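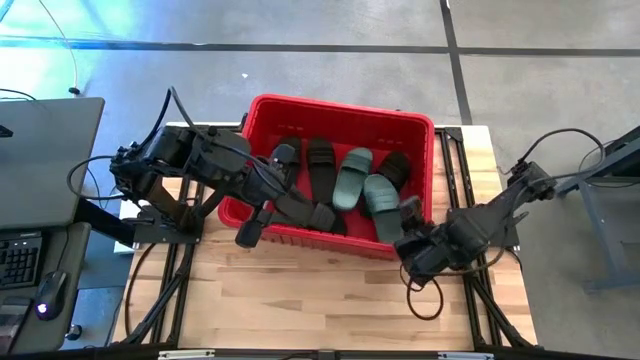
Notebook entry, August, 4:15 p.m.
Subject: Plimwood women's squad, match payment records

The ledger supplied by Antoniuk was compared with the club's signed team sheets. Of 200 player appearances listed, 94 carry no payment date. Tsutomu Aoki confirmed that the contract sets a fee of 900 per match, due within 8 days of the final whistle. Substitutes who entered play are owed the full fee. The contract does not address unused substitutes, and these have been placed on a separate sheet pending an answer from the club.

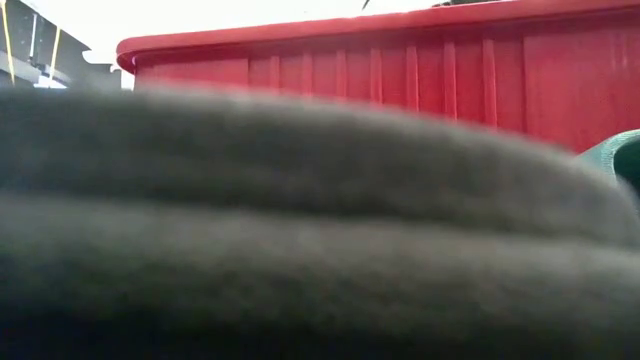
Bank transfers were handled through Govix until the end of last season and through Ulutum after that. The two firms number their transfers differently, so matching was done by player name and amount. Two players share a surname; their entries are to be checked by hand against the squad list.

No totals should be released to the players' representatives at this stage. T. Aoki will request the missing Govix statements. The away matches remain to be entered.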